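Home | Pipeline | Science | Newsroom | Investors | Careers

October
By the Patine communications desk

Patine Therapeutics Completes Enrollment in Mid-Stage Study of Once-Weekly Gout Treatment

JELLSIDE – Patine Therapeutics, a clinical-stage company developing medicines for gout, a disease best known for afflicting overfed kings in paintings and less well known for afflicting bus drivers on a Thursday, today said it has enrolled the last of 269 adults in BRIKON, its Phase 2 study of PTN-20.

The study compares a weekly tablet with placebo in people whose uric acid stays high despite standard daily treatment. Participants will be followed for 76 weeks. The main measure is the share of patients who reach and hold their target uric acid level. Flares, joint tenderness and days of missed work are also being recorded, the last of these at the strong suggestion of patients, who pointed out that an early draft of the protocol had measured nearly everything except whether anyone could get a shoe on.

Enrollment closed later than planned. The company had expected a brisk start and got a slow one, partly the result of a screening questionnaire that ran to 20 pages. A shorter version was introduced after the first few months and the pace picked up at once, a finding Patine does not intend to publish.

"Gout has been a punch line for a few centuries, and it shows in how little people expect from treatment," said Kirstin Lamont, chief medical officer of Patine. "We screened more than 3,000 people to fill this study. Many of them had simply gotten used to planning their lives around one toe."

PTN-20 is an oral compound designed to help the kidneys clear uric acid. It was discovered at Lachance Laboratories and licensed by Patine, which holds rights in all markets. In a small earlier study the compound was generally well tolerated. The most common side effects were headache and mild stomach upset, reported in both the treatment and placebo groups. PTN-20 is investigational and has not been approved for any use.
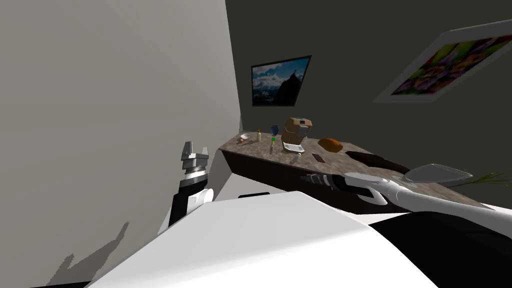
Lachance takes a cautious view of the weekly schedule, saying that a pill people take once a week is also a pill they can forget for a whole week, and that the reminder system deserves as much attention as the chemistry. Patine agrees – the reminders now arrive by text message and, for those who asked, by postcard.

First results will be shared once the last participant has finished follow-up and the data have been checked. The company does not plan to comment on them before then, however nicely it is asked.

About Patine Therapeutics
Patine is a privately held company based in Jellside. It works on gout and related disorders and has no plans to branch out into anything more glamorous.

This release contains forward-looking statements. Actual results may differ, as they have been known to do.

Media contact: Patine newsroom, Jellside | © Patine Therapeutics. All rights reserved. | Back to top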